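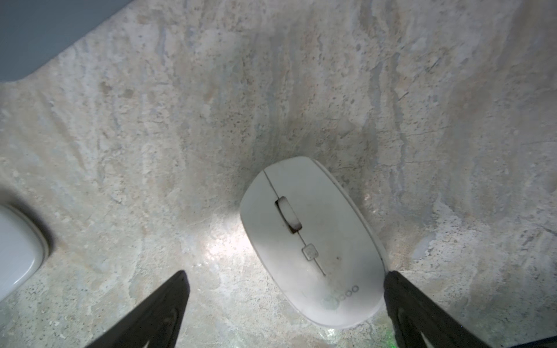

A wireless mouse between the fingers of the gripper, seen from the arm.

Call for Participants: Robot Handling Open Day, Rellgate Building, Vastville

The Echeverri Institute invites adult residents of Vastville and Marnis to take part in its open day on everyday object handling. Participants will guide a robot arm as it grasps and moves common household and office items on a countertop. No technical background is required.

The Institute seeks 24 participants, who will be divided into small groups. Each session lasts three hours and includes a safety briefing, a demonstration by Institute staff, and a supervised turn at the controls. A short written questionnaire will follow.

Applicants must:
- be 18 years of age or older;
- be able to read and follow written instructions in English;
- be able to remain seated or standing at a workstation for periods of up to 24 minutes.

Participants will receive a meal voucher and reimbursement of local bus fare. Persons employed by the Institute, and those who attended the March demonstration, are not eligible.

Application forms are available at the Rellgate front desk and must be returned there in person or by mail. Selected applicants will be notified in writing. Workstations are wheelchair accessible; requests for other accommodations should be noted on the form.

Print this page | E-mail this page

Related items
Directions and Parking at Rellgate
Visitor Safety Rules
School Group Visits: How to Apply
Notice to Marnis Residents: Shuttle Stops

Last updated: 29 Jun 2021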